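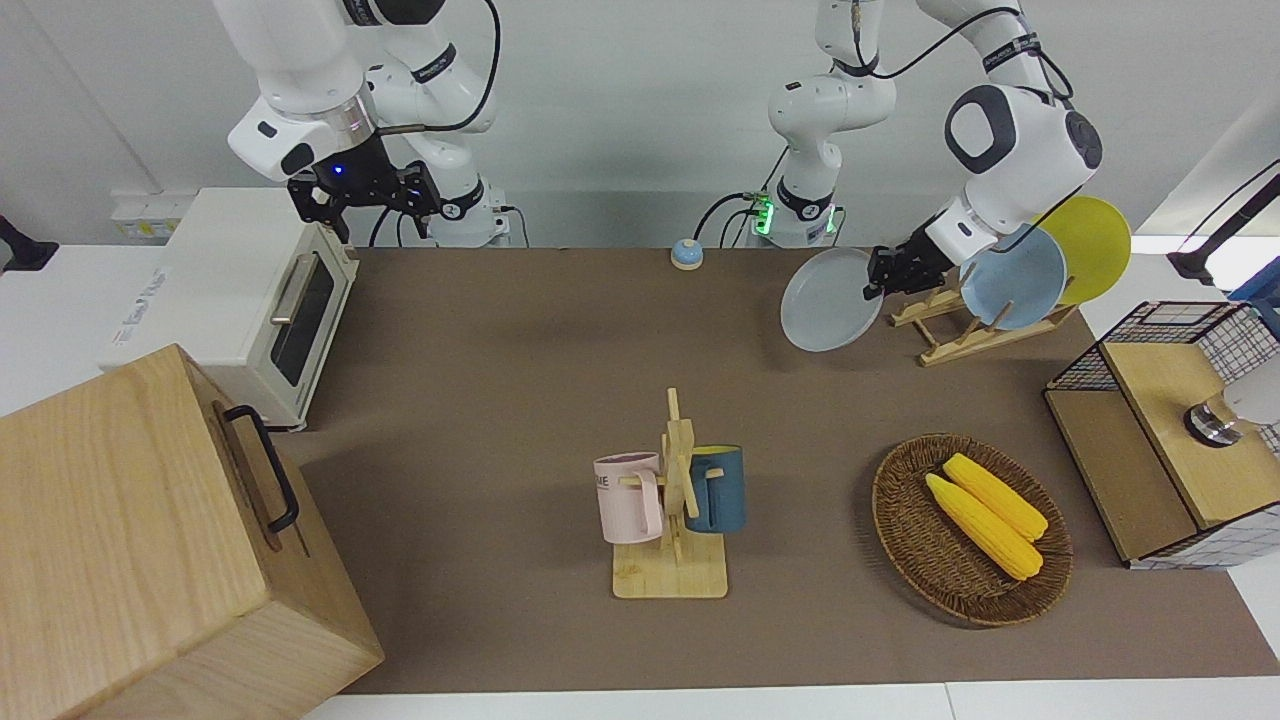

Mirjana Vukadinović wrote in after the last issue to say that she gave up on her big oven in December and hasn't missed it once, and could we please, please do more small-pan baking, especially the kind with fruit at the bottom.

Yes we can! I have been waiting for an excuse. Seventy of you answered the question about what you bake in a small oven, out of 1,285 on the mailing list, and if that sounds like a modest turnout, you should see how long some of the answers were. Araceli Arriaga sent two full pages on cornbread alone. (I read every word, Araceli. The bit about heating the butter in the pan first has changed my Sunday mornings.)

So this month it's all little bakes: things that fit in a loaf pan or a small square dish, feed two people with seconds, and don't warm up the whole apartment.

The thing I love best about cooking this way is how fast you get good at it. When a cobbler makes twelve servings you bake it for company, maybe three times a year. When it makes four, you can have one on a plain old Wednesday, and then another the week after with less sugar, and by the third you've stopped measuring the fruit. I've made more cobblers since last fall than in the ten years before it, and my topping has gone from a sort of damp lid to something I'd happily eat by itself, standing up.

A few notes from your letters before we get to the recipe.

Check the inside of your oven before you buy a pan. Gumaro Cuevas bought a gorgeous enamel dish at the Urkolbridge flea market, carried it home on the bus, and found that the handles kept the door from closing by the width of a pencil. It's holding lemons now. Measure with the door shut in mind, and count the handles.

Keep the tops away from the heat. In a small oven the upper element is very close, and anything that rises is going to meet it. Lower rack, always, and a loose piece of foil over the top once it's the color you want.

Halving eggs is easy! Beat the egg with a fork, use half, and put the rest in tomorrow's scramble. Three separate people asked about this.

Old plums are better than good plums. This one is from Xóchitl Arellano, and I agree with her completely. The soft ones that nobody wants out of the bowl cook down into a dark, sticky layer that perfect fruit never quite manages.

Plum and oat cobbler for a small dish

Four or five soft plums, stoned and cut up any way you like
2 tablespoons brown sugar, and a bit more for the top
A squeeze of lemon
Half a cup of flour
A quarter cup of rolled oats
Three quarters of a teaspoon of baking powder
A pinch of salt
3 tablespoons cold butter
A third of a cup of buttermilk

Heat the oven to 375. Toss the plums with the sugar and lemon right in the dish and leave them to get juicy while you make the topping. Rub the butter into the flour, oats, baking powder and salt with your fingers until it's lumpy, then stir in the buttermilk with as few strokes as you can stand. Drop it over the fruit in spoonfuls and leave gaps, so the juice can bubble up between. Sprinkle with sugar. Bake for 40 minutes, and look in on it after 25 in case it needs its foil.

Let it sit for a while before you dig in. I know. But the juice thickens as it cools, and it's so much better.

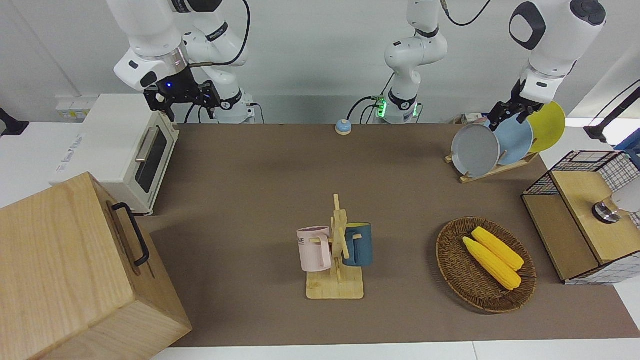

Toaster oven at the left, plates in the dish rack.

Now, dishes. Yareli Jaramillo makes the excellent point that a small bake ought to mean a small pile of dishes, and that it only works out that way if you mix in the pan you're baking in. She does a whole chocolate cake like this, oil and vinegar and no eggs, stirred with a fork right in the tin. I tried it twice last week (for research!) and I'm printing her recipe next month, along with a baked rice pudding that takes 60 minutes and needs only one stir.

Our next bake swap is at the Gulen Street hall, Wednesday at 6:30 p.m., same door as before. Bring something in a dish you can carry in one hand, and write down what's in it on a card. There's no need to bring enough for everybody, since we cut everything very small so that people can try more. Last time there were four different cornbreads and I went back for all of them.

And if you have a savory one, send it in! We're very heavy on fruit at the moment. I'd especially love a potato gratin for two that cooks all the way through in the middle, because mine still doesn't.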